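Wie lernt ein Roboter, einen Becher wegzuräumen?

Roboter können am Anfang gar nichts. Jemand muss ihnen jeden Handgriff zeigen. 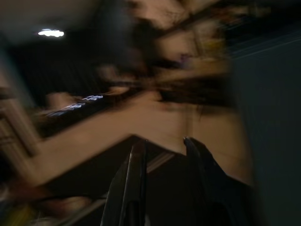

Han aus Kasberg schreibt dazu, ihr Staubsaugerroboter habe doch auch ganz allein losgelegt, dem habe niemand etwas gezeigt. Das stimmt, aber der Staubsauger muss nur fahren und saugen. Beides haben ihm Menschen vorher als festes Programm eingebaut. Einen Becher zu greifen ist schwieriger. Mal steht er links, mal rechts, mal liegt er auf der Seite.

Deshalb macht ein Mensch die Aufgabe vor. Dafür gibt es zwei Wege.

Mit der Hand: Man fasst den Roboterarm an und führt ihn zum Becher. Der Arm merkt sich, wie sich seine Gelenke dabei bewegt haben. Manchmal nimmt man auch nur den Greifer in die Hand, ganz ohne Arm.

Mit der Fernsteuerung: Man sitzt daneben und bewegt einen Hebel oder einen zweiten, kleineren Arm. Der große Arm macht alles nach.

Am Greifer sitzt oft eine kleine Kamera. Sie schaut an den beiden Fingern entlang nach vorn. Bewegt sich der Greifer schnell, verwischt das Bild - so wie beim Fotografieren aus dem fahrenden Zug.

Einmal zeigen reicht nicht. In der Werkstatt in Brostoden wurde das Wegräumen rund 200 Mal vorgemacht, bevor der Roboter es allein versuchen durfte. Für vier verschiedene Aufgaben kamen dort 1.275 Aufnahmen zusammen. Ein Computer vergleicht sie und sucht nach dem, was sich wiederholt: Finger auf, hinfahren, Finger zu, anheben.

Danach ist der Roboter an der Reihe. Greift er daneben, zeigt ihm ein Mensch genau diese Stelle noch einmal.

Zum Ausprobieren: Verbinde einem Freund die Augen und führe seine Hand zu einem Becher. Stell den Becher dann woanders hin. Findet er ihn jetzt allein?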